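Moving the worm farm indoors for winter

Oct 27, 2023
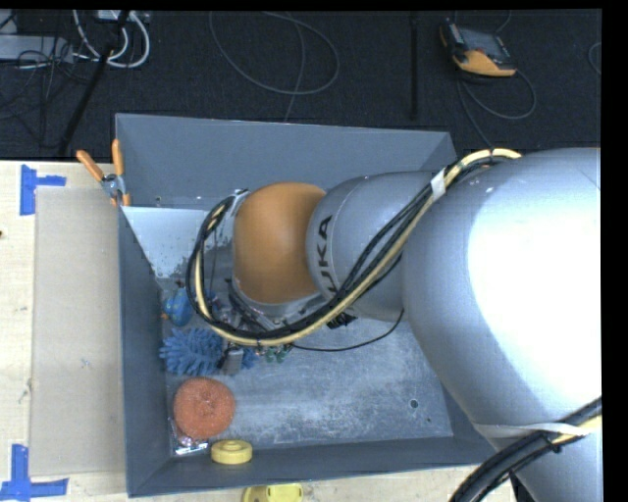

Grey bin on the table.

We had the first hard frost in Sarkstead on Tuesday night, so the worms are in the basement now. I do this every fall and I always leave it a week too long.

I started with worms when we lived in the apartment on Cormier Street. There was no yard and the building didn't have green bin pickup. I bought a pound of red wigglers from a woman in Zondside who sold them out of her garage, and I have kept some version of that colony going for 13 years. It has moved house with us 2 times.

The setup is simple. Two bins, one inside the other, with holes drilled in the bottom of the inner one. I know people like the stacking tower kind and I had one for a while. The trays warped and the tap clogged every couple of weeks. I gave it away.

For bedding I use shredded newspaper and torn up egg cartons, soaked and wrung out. Leaves are fine too if you have them stored dry. I put in a handful of garden soil for grit. Don't use the glossy flyers.

Feeding drops off in winter. In summer they get through an ice cream pail of scraps a week. From November on it's half that, mostly coffee grounds, carrot peels and squash guts. I freeze everything first and let it thaw in the sink, and since I started doing that the fruit flies have been much less of a problem. No onions, no citrus, nothing with oil on it.

The basement sits at 15 or 16 degrees most of the winter. Worms will live at that but they slow down. One year I put them beside the furnace and the bedding dried out completely before I noticed. They are under the stairs now.

I harvested before the move and got about 224 litres over the whole season, counting what came out in May. That's more than last year. Most of it went on the garlic bed, which I finally planted on Thanksgiving weekend, 105 cloves, all from our own heads except for a row of Purkance that I traded for. Purkance is a hardneck with a purple stripe. It's supposed to keep until spring. We ate ours by January last time so I can't say.

The garlic still needs straw. The feed store was out and the garden centre wanted twelve dollars for a small bale, so I may use leaves and put chicken wire over them.

If anyone near Sarkstead wants starter worms, I can spare a yogurt tub or two before the snow comes. Bring your own tub and poke some holes in the lid.

4 comments
Share this post (2 shares)

Back to top | Contact | © 2023 All rights reserved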